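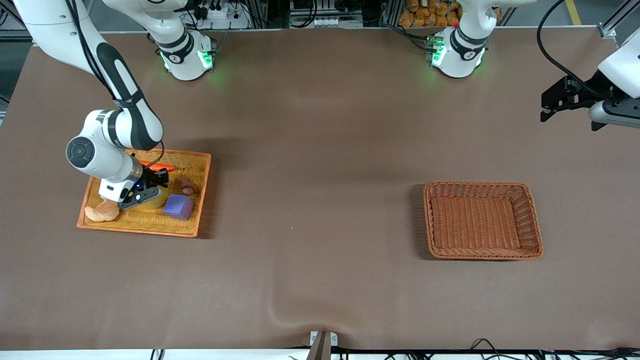 2 min read

Sorting small items between two baskets

Small loose items are easier to sort with two rectangular baskets on a table than with one deep bin on the floor. One basket holds the unsorted items. The second starts empty and takes only what has been checked.

Use baskets in different colors, such as yellow and reddish-brown. The full one and the finished one then stay distinct when both are half loaded. Leave a gap between them wide enough for a hand to pass without catching either rim.

Order of work:
Take out long pieces first – they lie across everything else.
Move blocks and other flat-faced pieces next and set them against a wall of the second basket.
Finish with rounded and lumpy pieces, which settle into the remaining space.

Check the floor of the source basket before putting it away. An item close in color to the weave is easily missed, and yellow on yellow is the usual case. Tilt the basket toward the light and run a hand along each corner.

Woven baskets should be brushed along the strands, then wiped with a barely damp cloth. Dry them upside down with the rim raised on two strips of scrap wood. Do not stack them until the rim is dry – a thick braid holds water longer than the walls.

Vivek Chauhan
Updated 10/12/2020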